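印刷用ページ　｜　このスレッドをメールで送る

当サイトではクッキーを使用しています。閲覧を続けると同意したものとみなされます。[同意する] [詳細]

キーワードを入力　検索　詳細検索

大人数の食事・配膳 > 道具と並べ方

ビュッフェ台、バットは一列か二列か

投稿者:nagadai
11月に地区の集会所で昼食会をやります。参加は100人の予定です。料理は持ち寄りではなく、奥の調理場でまとめて作って、長机に出して各自で取ってもらう形です。

去年は大皿で出しましたが、煮物の汁がこぼれるのと、最後のほうで皿の底をさらうような見た目になるのが不評でした。今年はステンレスの浅いバットに替えます。角が丸くて縁が少し外に開いている、普通の四角いものです。

聞きたいのは並べ方です。長机に一列で置いて片側から取ってもらうか、机を壁から離して両側から取れるようにするか。部屋の奥行きはあまりなく、机を真ん中に出すと椅子が減ります。経験のある方、どうしていますか。

投稿者:お玉係
うちは両側です。100人を片側一列でさばくと、最後の人が座るまでに最初の人が食べ終わります。椅子を減らしてでも机は壁から離したほうがいいです。

両側にするなら、料理ごとにトングを二本ずつ用意してください。一本しかないと向かい側の人と取り合いになって、結局片側と同じ速さになります。

投稿者:hendham_kitchen
Hendhamという貸しホールで配膳の手伝いをしています。私は片側一列に賛成です。

両側は確かに早いのですが、補充する人の入る場所がなくなります。客の肩越しに熱いバットを差し替えるのは危ないです。片側だけ客に使ってもらい、反対側はスタッフの通路にしておけば、空いたものを後ろから抜いて次を入れられます。速さが足りないぶんは、テーブルごとに呼ぶ順番を決めておけばかなり解消します。

投稿者:お玉係
順番に呼ぶのは、知り合い同士の集まりだとまず守られません。呼ばれる前に立つ人が必ずいます。

投稿者:hendham_kitchen
それは司会の人によります。こちらでは普通に守られています。

投稿者:nagadai
お二人ともありがとうございます。どちらも分かるので迷います。

先に準備のことを書いておきます。机は集会所にある薄茶色の天板のものを使います。クロスはかけないつもりです。去年かけたら子どもが裾を引っぱって、端の皿が動いたので。天板がつやのない素材なら、バットは思ったほど滑らないのではないかと考えています。
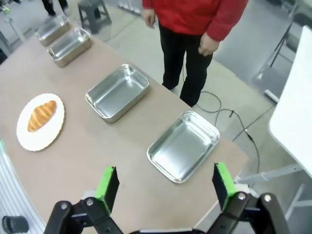

間隔は等間隔にそろえるつもりですが、料理によって取る時間が違うので、サラダの前だけ広くするべきかとも考えています。それと、取り皿をどこに置くかも決めていません。列の頭に全部積むのが普通だと思いますが、途中にも置いたほうがいいですか。

投稿者:Mirko Piras
取り皿は列の頭だけで十分です。途中に置くと、そこから割り込む人が出ます。

それより箸とおしぼりを頭に置かないことです。皿を片手に持って、もう片手でトングを使うので、箸を持つ手がありません。箸は列の最後か、最初から食卓に配っておきます。私は食卓に配るほうを勧めます。

間隔は等間隔でいいと思います。サラダの前だけ空けても、待つ人がそこに詰まるだけです。時間のかかる料理は列の最後に回すと、取り終えた人から横に抜けられます。

投稿者:白い縁の皿
途中に置く皿については反対意見です。汁気のあるものとデザートを同じ皿に取りたくない人は多いので、小皿を後半に少し置くと喜ばれます。うちは甘いものの手前に置いています。割り込みは今のところ見たことがありません。

あと見本皿も一枚あると助かります。縁に波のような形のついた白い丸皿に、一人前をきれいに盛って列の横に出しておきます。これで最初の人が肉だけ山盛りにするのが減りました。

投稿者:Mirko Piras
見本皿はいいですね。ただ、置いておくと食べる人がいませんか。

投稿者:白い縁の皿
います。なので終わりごろに片付ける係が食べることにして、ラップをかけておきます。

投稿者:gourlay
バットの話に戻ります。浅いバットに熱い料理を直接入れて出すと、すぐ冷めます。表面積が広いためです。下に湯を張れる枠を使うか、少量ずつこまめに入れ替えるか、どちらかにしないと、温かい料理として出すのは難しいです。

もうひとつは衛生面です。11月でも暖房を入れた部屋は暖かいので、出しっぱなしの時間を決めておいてください。うちの会では時間が来たら残っていても下げます。もったいないと言われますが、そこは曲げません。

投稿者:nagadai
湯煎の枠は持っていません。買うと予算を超えます。

投稿者:gourlay
それなら温かいものは調理場から直接よそって、冷たいものだけ台に出すのが無難です。煮物は鍋のまま保温して、係が小鉢に盛って渡せば汁もこぼれません。

投稿者:お玉係
全部セルフにしたいから台を出すのだと思うので、それだと趣旨が変わりませんか。調理場の前にもう一本列ができます。

投稿者:gourlay
列が一本増えても、ぬるい煮物を出すよりいいと思います。

投稿者:uler
道具代のことで参考までに。うちは店の閉店処分で浅型のバットを一枚793円で買いました。近くの道具屋では同じくらいの大きさが1,309円でした。厚みが違って、安いほうは持ち上げると少したわみます。汁物を入れて運ぶなら厚いほう、冷菜だけなら安いほうで足りています。

蓋は別売りのことが多いので、買う前に確認してください。私は合う蓋が見つからず、結局アルミホイルで覆っています。

投稿者:hendham_kitchen
枚数は、台に出す数の倍は要ります。出しているものと、裏で次を盛っておくもの。一組しかないと、補充のときに客の前でつぎ足すことになります。前の料理の残りの上に新しいものをのせるのは見た目も悪いし、古い分がいつまでも底に残ります。

空のうちに一度、台に並べてみることも勧めます。料理が入ってからだと、重いし熱いしで動かす気がなくなります。並べたら実際に皿を持って端から歩いてみてください。トングに手が届かない場所がすぐ分かります。

投稿者:nagadai
倍ですか。いま手元の分では足りないので、厚いほうを買い足す方向で考えます。

いただいた意見をもとに、片側一列、スタッフは反対側、ということにします。奥行きの問題は、机を壁から人ひとり通れるだけ離せば椅子はほとんど減らないことが、測って分かりました。温かいものを調理場で渡すかどうかは、当日の人手を見て決めます。

投稿者:お玉係
片側ですか。では、列の頭を入口から遠いほうにしてください。入口側を頭にすると、遅れて来た人と並んでいる人が玄関で混ざります。

投稿者:白い縁の皿
それは建物によります。うちの公民館は奥が行き止まりなので、奥を頭にすると皿を持った人と並ぶ人がすれ違えません。間取りを書いてもらったほうが早いです。

投稿者:nagadai
入口は長辺の右寄りで、調理場は左奥です。机は調理場側の壁に沿わせます。

投稿者:お玉係
それなら左から始めて右に流すのがいいです。補充も左奥から近い。

投稿者:Mirko Piras
私は右から左ですね。温かいものを調理場の前で渡すなら、列の終わりがそちらに来るほうが自然につながります。左から始めると、温かいものを先に受け取って、冷菜を選んでいるあいだに冷めます。

投稿者:hendham_kitchen
右から左に一票。ただ、受け取ったあとで座席に戻る通路を別に空けておいてください。

投稿者:bavutent
横から失礼します。屋外で同じことをする場合はどうでしょうか。Bavutentという名前で野外の食事会をやっていて、テントの中に長机を入れています。風で取り皿の上のナプキンが飛ぶのと、地面が平らでないので机が傾きます。

投稿者:uler
脚の下に薄い板を噛ませます。机の上に水を少し入れたバットを一枚置くと、傾きが目で分かるので水平器の代わりになります。ナプキンは紙をやめて、一人分ずつ箸と一緒に巻いて輪ゴムで留めています。

投稿者:bavutent
水を入れるのはすぐできそうです。金曜に設営なのでやってみます。

投稿者:nagadai
並べる順番の案です。右から、取り皿、葉物のサラダ、マカロニ、和え物、漬物、調理場の前で煮物と唐揚げ。箸は食卓に配ります。サラダのドレッシングは台に置かず、先に和えておこうと思いますが、どうでしょう。

投稿者:gourlay
葉物は先に和えると水が出ます。浅いバットだと底にたまります。ドレッシングは食卓に小瓶で置くのがいいです。

投稿者:Mirko Piras
サラダが列の先頭だと、さっきの「時間のかかるものは後ろ」と逆です。ドレッシングを食卓にするなら取るのは早くなるので、そのままでもいいですが、トングは大きめのものにしてください。

投稿者:nagadai
ドレッシングは食卓に置きます。トングは調理場の引き出しに大小混ぜて13本あったので、大きいものから使います。

返信 (ログインが必要です)

印刷用ページ　｜　このスレッドをメールで送る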